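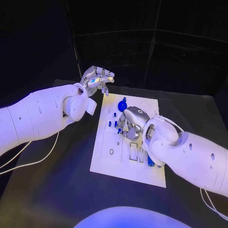
Malou Blöndal ne voulait pas d'une cellule qui laisse aux opérateurs les seules pièces que la machine refuse. Sa remarque, faite lors de la rédaction du cahier des charges, a fixé la répartition des tâches du Kestivo : le poste prend en charge une référence complète, de la mise en place des composants au dépôt du kit terminé, et l'opérateur conserve la préparation, le contrôle et la reprise.

Kestivo – poste bimanuel de kitting et de pré-assemblage
Constructeur : Viton
Intégration et mise en service : Olter

Domaine d'emploi

Le poste est destiné aux ateliers qui travaillent en petites séries et changent souvent de référence. Il dispose des composants sur une planche de positionnement imprimée, dont les contours indiquent l'emplacement de chaque pièce. La même planche sert au poste manuel. Un opérateur peut donc reprendre un kit interrompu sans consulter l'écran, et une série commencée à la main peut être terminée par la machine.

Les deux bras se terminent par des mains à plusieurs doigts. Aucun changement d'outil n'est prévu entre les pièces de formes différentes d'un même kit. Les pièces souples, huilées ou à arêtes vives restent hors du domaine d'emploi.

Caractéristiques

Bras : deux, montés face au plan de travail
Charge utile par bras : 3 kg
Cadence nominale : 85 kits par heure, planche standard
Références mémorisées : 400
Alimentation : 230 V monophasé
Niveau sonore au poste voisin : inférieur au seuil imposant une protection auditive
Référence catalogue : 3876

La cadence nominale s'entend composants présentés en vrac dans les bacs. Elle baisse lorsque les pièces doivent être retournées avant dépose.

Organisation du travail

Chez Vídalín, premier site équipé, le kitting occupait des postes fixes, tenus par rotation. Depuis la mise en service, un même opérateur suit deux cellules et assure l'approvisionnement des bacs, la validation du premier kit de chaque série et le traitement des rebuts. Les gestes répétitifs de préhension fine ont diminué. En contrepartie, les interruptions sont plus fréquentes et moins prévisibles, et les équipes ont demandé que les alertes soient regroupées. La version actuelle du logiciel permet ce regroupement par intervalle réglable – sauf pour les arrêts de sécurité, toujours signalés immédiatement.

Le réglage d'une nouvelle référence revient à l'équipe de production. Il se fait depuis le pupitre, sans programmation, à partir du dessin de la planche. Vídalín a créé près de 200 références de cette manière, sans intervention d'Olter. Le temps correspondant doit être inscrit au planning. Sur le premier site, il ne l'était pas, et les réglages empiétaient sur les relèves d'équipe.

Les données de cycle sont enregistrées par cellule et par référence. Le logiciel ne comporte pas de suivi individuel des opérateurs.

Formation

Conduite : deux jours sur site, par groupes de quatre personnes au plus.
Réglage des références : une journée supplémentaire, après trois semaines de pratique.
Maintenance de premier niveau : une journée, dans les locaux d'Olter.

Fourniture

Le poste est livré avec le pupitre, deux planches vierges, une planche de démonstration et le jeu de câbles. Les bacs, le convoyeur de sortie et l'enceinte de protection sont en option. L'analyse des risques du poste installé reste à la charge de l'exploitant – Olter fournit le dossier technique nécessaire.

Fiche mise à jour le 5/9/19. Prix et délais sur demande.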